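Week four was gripper week, and I'd been looking forward to it since April. Our group (me, Jeptoo Muli and Zhenhua Tang) had two sets of fingers to compare on the KUKA: the stiff Retis pair and the softer Hotach pair, which Zhenhua loves and I didn't trust one bit. We gave each set 200 picks out of the metal bin, same objects, same controller settings, and I wrote down every miss by hand.

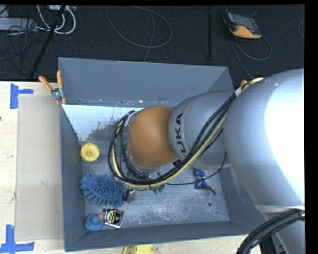 Figure 3. The arm reaching into the bin, with the tape measure and the blue duster or mitt on the floor of it.

The tape measure was my favourite, a nice boxy thing that both sets handled well. The fuzzy duster was a pain! The Retis fingers kept closing on a few strands and dropping it, while the Hotach ones got it nearly every time — so I owe Zhenhua an apology. Things near the walls were hard for both, and we lost some 20 picks to the arm stopping early there.

Cables were the other headache. I'd routed ours with too much slack, and Jeptoo spent a whole afternoon redoing the ties after Mr Mosoti had a look and pulled a face. Next week we repeat the wall picks with the wrist tilted by 7 degrees.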